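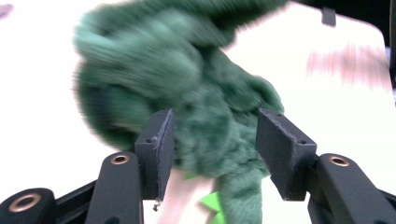
Talk notes, Jan 10, 2019 – version with my corrections

Slide 1. Say hello, say the title slowly: "Balancing Jarkeneo with very few testers." Wait for the people at the door.

Slide 2. What is the game. Two players share one river, and each player builds dams to take water from the other. One match takes 120 turns at most. Do not explain the card rules, last time I lost five minutes with this.

Slide 3. The problem. In the December build the player who starts upstream won 89 percent of the matches. We had 547 recorded matches, so it was not bad luck. Show the chart and stay quiet a moment.

Slide 4. First try: we made the dams more expensive. Matches became longer and the upstream player still won. Say this was my idea.

Slide 5. Second try, which we kept. After turn 2 the downstream player may open a canal for free. Start the video here (no sound). Point at the canal with the mouse, the laser is hard to see.

Slide 6. The maps. Maurya is fair now. Edeven is still not good – the river is too short and the canal comes too late. If somebody asks when it will be fixed, say I do not know yet.

Slide 7. Tools. We used Ukeo to replay matches at high speed. Mention it crashes with long player names.

Slide 8. Questions. Repeat each question into the microphone before I answer. Leave the download address on the screen.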